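Golf Gear > Putting Aids

Eretti Plislow 2 Putting Trainer

Posted in December by the Eretti shop desk
Last updated: Sunday, 4:30 p.m.

You have a beautiful practice stroke. Then there's a ball in front of you, and three dollars riding on it, and your hands go off and do something you never discussed. The Plislow 2 was made for those hands.

It's a putting trainer in two parts: a weighted rail that sits outside the toe of your putter, and a small gate that goes down the line. Roll the ball through the gate without bumping the rail and you've made a decent stroke. Bump the rail and it clicks. The click is not loud, but your playing partners will learn to listen for it.

The original Plislow had three gate widths, labeled Easy, Medium and Hard. Customers wrote in to complain about Easy. We've kept the widths and dropped the labels.
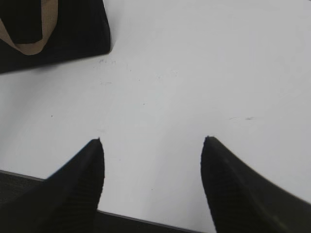 Two black tips over a white tabletop.

The rail weighs 433 grams, enough to stay put on carpet and on most hotel room floors. The gate has short pegs for grass and a flat foot for indoors. Both parts fit in the ball pocket of a normal golf bag, along with the sleeve of balls you've been saving for a day when you're playing well.

We rolled almost 1000 putts with the Baptista mallet and the Nundau blade while setting the gate widths. Any standard head fits. If yours is wider than a paperback, use the widest setting and leave the rail in the bag.

In the box: rail, gate, flat foot, drawstring pouch, and a card with three drills on it. The third drill is the one that helps, and it's dull.

Left-handed? Flip the rail over. There's no separate model and no extra charge.

Returns are accepted within the month if the trainer is clean and in its pouch. Please don't return it because you missed one on 18. Replacement pegs are sold in pairs, usually to people who mow their own practice green.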